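The case for the full-length dustpan handle

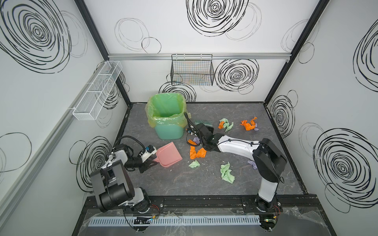

A pink dustpan and a small brush on a grey floor, with scraps of coloured paper.

2024-07-15
Heledd Rowlands

My complaint concerns shared buildings, and in particular the way cleaning is written into the agreements that govern them. I have read a good many of these agreements over the years, first as a tenant and later as someone paid to draft them. Almost all treat cleaning as a matter of frequency. The stairs are to be swept weekly, the entrance twice weekly, the bin store monthly. The schedule is attached as an appendix, and the appendix is the part people argue over.

I think frequency is the wrong unit. A cleaning clause should specify a condition and a method of checking it, and the frequency should be left to whoever does the work.

Take the building I know best, a converted warehouse called Skandgate, split between workshops on the ground floor and offices above. Its agreement required the common stair to be swept every working day. It was swept every working day. In December the stair was gritty by mid-morning, as people brought road salt in on their boots, and stayed gritty until the next sweep. In summer the same stair was swept daily when it had collected nothing that a person could see or feel. The contractor met the terms in both cases. The tenants complained in one case and overpaid in the other.

The usual answer is to write two schedules, a winter one and a summer one. This improves matters slightly and adds a page. It still assumes that dirt follows the calendar, when most of it follows use. A workshop that cuts board for two days and then assembles for eight produces nearly all its dust in the two days. A print room makes its mess when a job is trimmed. A schedule cannot know this, and the person holding the broom usually does.

A condition clause is not difficult to write. The one I now use says that hard floors in common areas shall be free of loose material that can be gathered with a dry brush, when inspected at any time between the hours given. The test is contained in the sentence. You take a brush, sweep a square metre, and look at what you have. No instrument is needed and both parties can be present. Wet marks, stains and wear are dealt with in separate clauses, as they should be, since they call for different materials and often for different people.

Anouk Willems, who managed the Hoekstra units when I worked on their leases, objected that a condition clause transfers risk to the contractor, and that the contractor will price it. She was right on both counts. The first tenders we received under the new wording were higher than those under the old. I would only say that the risk was there before. It sat with the tenants, who had no means of reducing it, and it did not appear in any budget. A contractor can reduce it by watching how the building is used, by moving a sweep from early morning to early afternoon, or by putting a decent mat inside the door.

Mats deserve a paragraph. The stair at Skandgate had a mat 459 millimetres deep, which is less than one adult stride, so that a person walking in at normal speed could miss it with both feet. The lease required a mat and did not say how long. It was replaced, after a correspondence I will not reproduce, with a run long enough to take several steps. The effect on the stair was greater than that of any change in sweeping I have seen, and under a frequency clause the contractor had no reason to suggest it. Fewer sweeps would have meant a smaller invoice.

There is a second objection, made more often by tenants. They say that a condition is open to dispute whereas a schedule is either kept or not kept. I have not found schedules to be so plain. The log sheet on the back of the cupboard door is signed in the same pen for the whole month, and everyone knows what that suggests and cannot prove it. A dispute over a condition can at least be settled by going to look at the floor.

Tools come into this as well, and here I admit to a narrower grievance. Many agreements oblige the landlord to supply "suitable equipment" for tenants to clear up after themselves between visits. In practice this means one short-handled dustpan and a hand brush, hung in a cupboard two floors from where they are wanted. For a bench top or a dropped cup the pair is perfectly good. For a corridor it is poor, as the user has to crouch and shuffle the whole length of it. People do a metre or so and stop, and I cannot blame them. A long-handled pan with an upright brush allows the same person to work standing, and costs little more. I now specify it by dimension: the handle is to reach 90 centimetres from the floor, with the front lip of the pan flat and edged in rubber. The lip matters because a hard edge that has warped leaves a line of fine dust at every pass, and the line is then kicked along the corridor.

I also specify where it hangs. One set on each floor, on the wall, in the open. Architects dislike this. At Pedmont the set was moved into a locked riser for the sake of appearance, and for as long as it stayed there the third-floor landing failed inspection more often than any other part of the building.

I accept that there are buildings where a schedule is the correct instrument. Kitchens and washrooms need cleaning at fixed intervals whether or not they look dirty, as the thing being controlled cannot be seen. Drains and filters belong in the same group. In a building with a floor area under 1000 square metres and a single occupier, I would not trouble with an inspection clause at all. A short letter will do.

For everything else I would strike out the appendix. The Pandik leases come up for renewal this winter, with the old wording intact and a proposal from the agents to increase stair sweeping from daily to twice daily. I have recommended that the money go on matting for both entrances, and that the sweeping clause be rewritten as a condition with a joint inspection in the first quarter. The agents have asked for the frequency to be stated as well, and I have declined to put one in.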